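Pendcombe Round Table and Pastel Cubes

Sold by Prindlow. Table 400 dollars, cubes 3 dollars each, picked up or delivered.

Hi, I'm Sunita Tripathi, and I sell a small range of tables and play things out of my shop in Resedcombe. The Pendcombe is the one I get the most email about, so I've put everything I know on one page (and yes, the cubes are for sale too, people kept asking!).
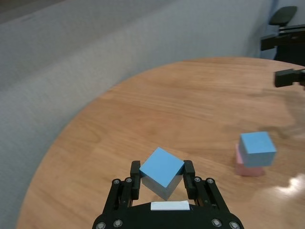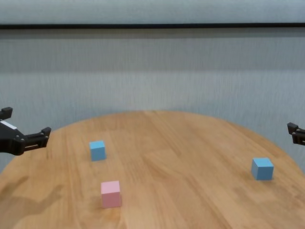
Light blue and pink cubes on the Pendcombe table.

I'll start with the table. It's real wood, round, in a warm honey-orange color, and the grain is the thing I fell for. It runs in long wavy streaks and no two tops come out the same, so please don't write to me asking for one exactly like your sister's. I can't do it! If you like a quieter grain or a busier one, put a note in with your order and I'll go through what I have in the back and pick the closest match.

You'll see fine seams where the boards meet. They're part of how the top is made and they sit flush, so a pencil won't catch on them when somebody's drawing. The finish has a bit of shine. Near a window it will throw some glare in the afternoon, and if that bugs you, turn the table a little or pull a curtain. I keep mine by a pale curtain at home and I love the soft light it gets.

Cleaning is easy. Damp cloth, dry cloth, done. Please skip the spray polish, it builds up and goes cloudy and then you'll be emailing me about that. Crayon comes off with a drop of dish soap on the cloth. Permanent marker is a longer conversation. Hot mugs need a coaster, same as on any wood table, and I'd keep it a good way back from a radiator.

Now the cubes. They come in light blue and pastel pink, and you can order any mix you want. The colors are soft and matte, which I like next to all that orange wood. They're small, so they are not for babies or for any kid who still puts things in their mouth. Bigger kids stack them, line them up, knock them down, and start again. Grown-ups do it as well, I've watched my brother-in-law spend a whole phone call building a tower and then rebuilding it a bit straighter.

The blue one is what most people order first and then they come back for the pink. If you're using them for sorting or simple pattern games, get both colors at the start and save yourself the second shipping charge. They wipe clean the same way as the table. Don't soak them and don't put them in the dishwasher, please.

We also do a drawstring bag called the Cha, which is where my cubes live when company comes over. It's plain cotton, goes in a cold wash, and it's sold separately.

Delivery: the table goes out by van and needs two people at your end to get it through the door. Measure the door first! I've had one come all the way back over a narrow hallway. Cubes and bags go in the regular mail.

Returns: if the table isn't right, tell me within the first two weeks and we'll work out a pickup. I do ask that you keep the packing until you're sure. Opened cubes can come back too as long as they're clean.

Order codes, for those of you who phone it in:
Pendcombe table: 147
Cubes, light blue or pink (say which): 202
Cha bag: ask for it by name

The next batch of tables is due in February and I'm already taking names for it. Send me a message with your town and the color mix you want for the cubes, and I'll write back with a delivery price.

Page updated 19 October 2018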